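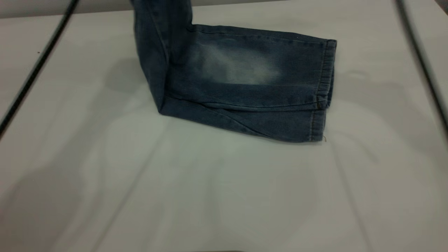 Denim on the white table, one leg flat.

Print | E-mail this page
11 shares

Pullano jeans folding set, release of 14 December 2024. 562 folds, denim only. Labels: leg, seam, hem, pocket, cuff. Elastic cuffs get their own label -- they bunch and don't lie square.
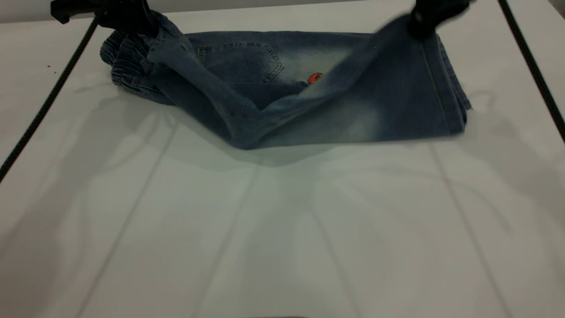

Ho-yin Shih asked that back and front pockets be labelled separately; the September labels merged them. Now split.

Final folds are labelled by outline only.

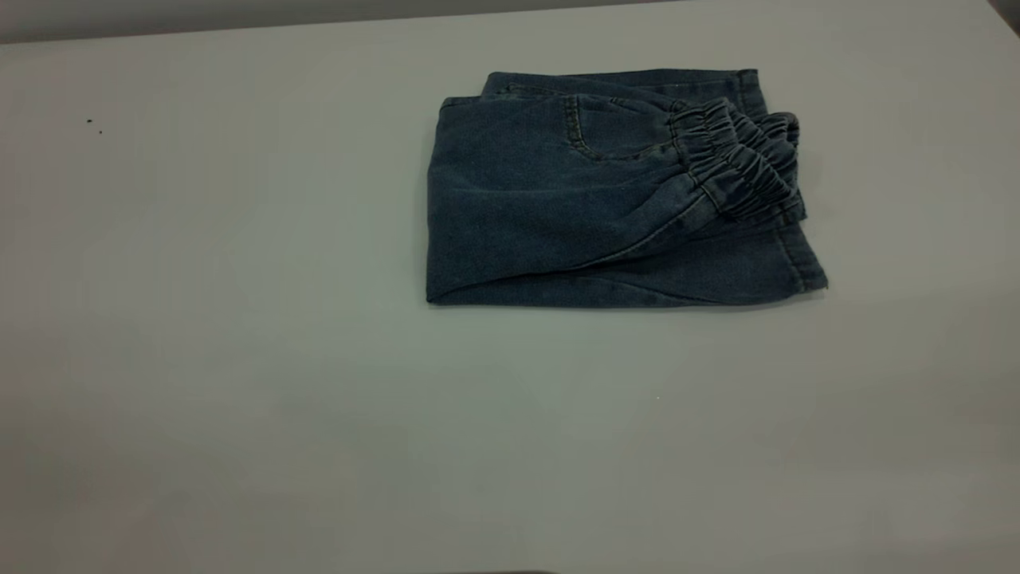
Are unfinished folds included?
They are kept, under "partial".

22 comments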